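毛糸の在庫と、終わらないセーター

21/11/2019

急に寒くなりましたね。朝、布団から出した足をすぐに引っこめる季節がやってきました。毎年この時期になると「今年こそ手編みのセーターを着て歩くぞ」と思うのですが、思い始めてからもう何回冬が来たのか、ちょっと思い出したくありません。

で、今年です。今年は編んでいます! しかも7月から編んでいるんです。真夏に、扇風機を強にして、膝の上にもこもこのウールをのせて。家族には見ているだけで暑いと言われました。わたしも暑かったです。汗ばんだ手だと毛糸が針の上をすべってくれなくて、一段編むたびに手を洗いに行っていました。

そもそもの始まりは、去年の引っ越しのあと、押し入れの天袋に突っこんだままだった毛糸の袋をやっと開けたことでした。出てくる出てくる。学生のころに買ったモヘア、半額のワゴンで一目ぼれした芥子色の並太、何を編むつもりだったのか見当もつかない蛍光ピンクの極太。いちばん奥から、生成りのウールがまとめて出てきました。Trisholmという糸で、もう何年も前に旅先の小さな手芸店で買ったものです。ラベルの紙がすっかり黄ばんでいました。

このTrisholm、買ったときのことはよく覚えているんですよ。雨がひどくて、傘が裏返って、逃げこんだ先がたまたま手芸店だったんです。石油ストーブの上でやかんが鳴っていて、棚のいちばん下にこの糸が積んでありました。触ったら少しごわっとしていて、羊の匂いがしました。油分が残っている糸なので、水通しするとふんわりしますよ、とお店の方が教えてくれて、その「ふんわりしますよ」の言い方があまりに幸せそうで、気がついたら棚にあった分をぜんぶ抱えてレジにいました。帰りの電車賃がぎりぎりになりました。

それを何年も天袋に入れっぱなしにしていたわけです。すみません、羊。

虫に食われていないか、おそるおそる一玉ずつほどいて見ていったのですが、これが無事だったんです。防虫剤なんてとっくに空の袋だけになっていたのに。念のため全部かせに巻き直して、ぬるま湯で洗って、ベランダの陰に干しました。洗うと、お店の方の言ったとおりでした。かせがふくらんで、指を入れるとふかっと押し返してきます。これはもう編むしかないと思いました。外は蝉の大合唱でしたけど。

編み図はBrasteroというサイトで見つけた、首から編む丸ヨークのセーターです。わたしは長いこと「身頃を編んで、袖を編んで、最後にとじはぎ」という昔ながらの作り方しか知らなくて、しかもとじはぎが大嫌いで、これまでに編んだセーターのうち何枚かは身頃と袖がばらばらのまま、袋の中で眠っています。首から編むと、とじはぎがない! この説明を読んだときの衝撃といったら。途中で試着もできるし、丈も着ながら決められるし、もっと早く教えてほしかったです。(たぶん編み物をする人のあいだでは何年も前から常識なのだと思います。わたしの情報が古いのです。)

ただし、ゲージは取りましょう。これは声を大にして言いたいです。わたしは取りませんでした。だいたい合うでしょ、手加減には自信があるし、と思って、いきなり襟ぐりから編み始めました。ヨークが終わって、さあ試着、と頭を入れたら、肩からするっと落ちました。セーターというより、大きなよだれかけです。鏡の前でしばらく黙って立っていました。

ほどきました。ヨーク全部。

ほどいた糸はラーメンみたいにちりちりになります。そのまま編むと目が不ぞろいになるので、また巻き直して、また洗って、また干して。二回目の水通しをしながら、急がば回れという言葉をかみしめました。それから観念して、四角い試し編みをしました。三種類の針で。結果、編み図に書いてある号数より二号も細い針でちょうどよかったんです。わたし、自分では手がきついほうだとずっと思いこんでいたんですけど、ゆるかったんですね。何十年も勘違いしていたのかと思うと、なんだか性格まで見直したくなりました。

針の話もさせてください。今回、思いきって輪針のセットを買いました。Vostoveoというメーカーの、針先とコードを付け替えられるタイプです。竹の針しか使ったことがなかったので、金属の針はすべって怖いんじゃないかと心配だったのですが、このウールがわりと引っかかりのある糸なので、組み合わせとしてはちょうどよかったです。つるつるの糸だったら、わたしの腕では目を落としまくっていたと思います。コードも柔らかくて、箱から出したてでもくるくる丸まらないのがありがたい。昔使っていた安い輪針はコードのくせがひどくて、熱いお湯につけて伸ばしたりしていました。あれも、まあ、楽しかったといえば楽しかったですが。

不満もひとつ。針先とコードのつなぎ目が、編んでいるうちに少しずつゆるんでくるんです。付属の細いピンでぎゅっと締めればいいのですが、このピンがまた小さくて、すぐなくなります。座布団の下、湯のみの受け皿の中、いちばんひどいときは自分の髪に挿していました。今はゼムクリップを伸ばして代わりに使っています。十分です。

さて、二回目のヨークは順調でした。目数表をちゃんと書いたからだと思います。この編み図、わたしの選んだサイズだと、裾の一段の目数が結構なことになるので、途中で何度も数え直すはめになるんですね。そこで、目印のリングを96目めのところに色違いで入れるようにしました。そこまで来たら背中の真ん中、というしるしです。これで数え間違いがあっても、どちら側で間違えたのかがすぐにわかります。リングはわざわざ買わなくても、余り糸を輪に結んだもので足りますよ。わたしは例の蛍光ピンクの極太を使いました。やっと出番が来ました。

増し目は、最初のうちは編み図どおりに、途中からちょっとアレンジしました。肩幅が狭いほうなので、最後の増し目をひとつ飛ばして、そのぶん脇のまちを多めに取っています。こういうことができるのも首から編むからですよね。試着して、鏡を見て、腕を上げたり下げたりして、よし、と思ったら先へ進む。洋裁の仮縫いみたいで楽しいです。

お盆のころには身頃に入っていました。身頃はもう、ひたすらメリヤス編みです。輪で編むから裏編みすらなくて、表、表、表、表。何も考えなくていいので、映画を見ながらでも、煮物の番をしながらでも進みます。うちは南向きで昼間は暑いので、夜、みんなが寝静まってから台所の椅子で編むのが日課になりました。虫の声がして、冷蔵庫がぶうんと鳴って、針がかちかち当たる音がして。この時間が好きすぎて、身頃が予定より長くなりました。着丈、だいぶあります。おしりが隠れます。寒がりなのでよしとします。

問題は袖です。

編み物をする方はみなさんご存じだと思いますが、袖には「袖の島」というものがありまして(わたしが勝手に呼んでいます)、いちど上陸すると、どれだけ編んでも陸地が終わらないんです。身頃はあんなに楽しかったのに、袖になったとたん、編んでも編んでも伸びません。昨日ここまで編んだはず、とメジャーを当てると、昨日と同じ長さなんです。そんなはずはないのに。しかも一本編み終わっても、もう一本ある。人間の腕が二本あることをこんなに恨めしく思うのは、袖を編むときくらいです。

右袖は九月いっぱいかかりました。袖口のゴム編みを長めにして、折り返して着られるようにしたのがよかったのか悪かったのか。ゴム編みは表と裏をいったりきたりするので、映画が見られないんですよ。ラジオになります。おかげでこの秋は、やたらとラジオに詳しくなりました。

左袖に入ったところで、糸が足りないかもしれない、という恐ろしい可能性が浮上しました。残りのかせを台所のはかりにのせて、右袖を編む前のメモと見比べて、電卓をたたいて。身頃を長くしすぎたせいです。あの幸せな夜のせいです。はかりの前で、袖口の折り返しをあきらめる自分と、左右で袖の長さが違うセーターを着る自分を交互に想像しました。

同じ糸をもう買えないかと思って、あちこち探してみました。あのお店には電話をかけてみたのですが、もう番号が使われていませんでした。ちょっとしんみりしました。やかんの音のする、いいお店だったのに。ネットで探してもTrisholmはどこも品切れで、やっと見つけた海外のお店は送料のほうが糸より高くて、画面をそっと閉じました。

そこで見つけたのがGowdaという、古い毛糸ばかり集めているお店です。廃番の糸や、誰かのおうちの在庫だった糸を、ラベルの写真つきで並べている通販で、見始めるともう止まりません。この日、夜中の二時まで見ていました。Trisholmはあったのですが、色が違いました。生成りではなくて、もう少し灰色がかった、曇り空みたいな色。ロットどころか色番号から違います。でも、見ているうちに、これはこれで合わせたらいいのでは? という気がしてきたんです。足りなくなったのをごまかすのではなくて、最初から袖口は色を変えるつもりでした、という顔をすればいい。

というわけで、右袖のゴム編みもほどきました。せっかく九月いっぱいかけたのに、とは思いましたけど、もう、ほどくのにも慣れました。届いたかせは一玉681円。古い値札がそのまま貼ってあって、その下にもうひとつ、もっと古い値札がのぞいていました。こういうのに弱いんです。はがさずに取ってあります。

届いた糸を窓辺で生成りと並べてみたら、思った以上に相性がよくて、ひとりで「おお」と声が出ました。袖口と裾と、それから襟にも少しだけ曇り空の色を入れることにしました。襟は最初に編んだところなので、作り目からほどくのは大変かなと思ったのですが、別糸で作り目をしてあったので、するするっと抜いて拾い直せました。別糸の作り目、面倒がらずにやっておいてよかったです。過去の自分、たまにはいい仕事をします。

あ、それで思い出したのですが、毛糸の保管について聞かれることがたまにあるので、書いておきますね。わたしは防虫剤の匂いがどうも苦手で、今はファスナーつきの厚手の袋に小分けにして、空気をなるべく抜いて、それを蓋のある箱に入れています。袋にはラベルの紙も一緒に。ラベルをなくすと、あとで糸の太さも洗い方もわからなくなって本当に困ります。あとは季節の変わり目に一度、全部出して風に当てること。これをやるつもりで、忘れます。でも一度出すと「あ、これも編みたい」「これも」となって部屋じゅうが毛糸になるので、忘れるくらいがちょうどいいのかもしれません。

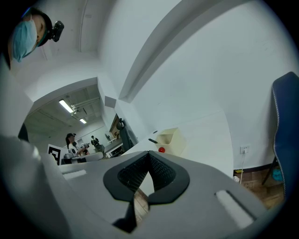 左袖は今、ひじを過ぎたあたりです。袖の島の真ん中ですね。前にも後ろにも陸が見えませんが、減らし目の回数だけは確実に減っているので、それを励みにしています。減らし目は9段ごと、残りはあと3回。冷蔵庫にメモを貼って、一回終わるたびに線で消しています。子どものころのラジオ体操のカードみたいで、この線を引くのがけっこう嬉しいんです。

手首が痛くならないように、続けて編むのは最長でも映画一本分まで、と決めました。若いころは朝まで編んでいても平気だったんですけどね。今は無理をすると、次の日に急須を持つのがつらくなります。編む前にお湯で手を温めて、指を一本ずつ反らして、終わったらまた温めて。それだけでずいぶん違います。肩は、肘の下にクッションを入れるようになってから楽になりました。腕の重さって、案外ばかにならないんですね。

それから、椅子。夏のあいだは台所の木の椅子で編んでいたのですが、寒くなってからは居間の床に座椅子を置いて、膝掛けをかけて、ストーブの近くで編んでいます。ただ、ストーブに近すぎると毛糸が心配だし、離れると足が冷えるし、ちょうどいい場所を探して毎晩少しずつ座椅子が移動しています。

編み上がったら、また水通しをして、平らに広げて干します。丸ヨークは干し方で形がずいぶん変わるので、ここは丁寧にやりたいところです。バスタオルを何枚か敷いて、その上に広げて、メジャーを当てながら袖の長さを左右そろえて。たぶん冬だと乾くまで何日もかかります。ここで焦って着ると肘が出るので、がまん、がまん。(前のカーディガンでやりました。肘だけ立体的なカーディガンになりました。今は部屋着です。)

次に何を編むかは、もう考え始めています。まだ左袖が残っているのに、です。芥子色の並太、あれで帽子はどうかなとか、モヘアは細い糸と引きそろえてショールにしたらとか。GowdaのページもBrasteroの編み図も、毎晩のように見てしまいます。編んでいる時間より見ている時間のほうが長い日もあって、左袖が進まない原因はそこだという気もします。

ひとつだけ決めているのは、編み途中のものを二つ以上持たない、ということです。昔はこれができなくて、袋の中に片方だけの靴下が何足も(何足と言うのか、片方だけだと)たまっていきました。だから帽子は左袖のあと。ポンポンをつけるかどうかは、まだ迷っています。つけたい気持ちはあるんですが、この歳でポンポン、どうでしょう。みなさんはつけますか?

余ったTrisholmがもし少しでも残ったら、湯たんぽのカバーの口のところに使おうと思っています。カバーの本体は例の蛍光ピンクで。布団の中なら何色でも大丈夫ですし、暗いところでも見つけやすそうです。

では、お茶をいれ直して、続きを何段か編んできます。左袖が終わったら、また書きますね。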